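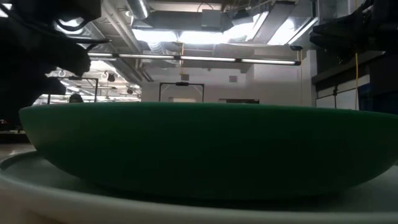 Figure 2. Green bowl on a white plate, seen from the side.

Sep 19, 2025
By Fotis Lazaridis
Filed under: Food & Households, Working Papers

3.2 Serving size and reported fullness

Households in Jorutley kept meal diaries for 40 days, starting in December. Each diary recorded what was served, who served it, and whether anyone took a second helping. We collected 884 usable entries. Entries with no serving time were dropped before coding.

Earlier work by Karras treated the portion as fixed once food reached the table. Our diaries do not support this. Second helpings were common at evening meals and rare at breakfast, and they were more common when the cook was also the person serving. Dish shape was recorded only as deep or shallow (Figure 2), so we cannot separate the effect of width from that of volume.

Fullness was rated on the Heno scale after each meal. Ratings above 80 were treated as full. Children's ratings were entered by a parent and are reported separately in Section 4.

Contact the editors | © 2025 Erkard Papers | Back to top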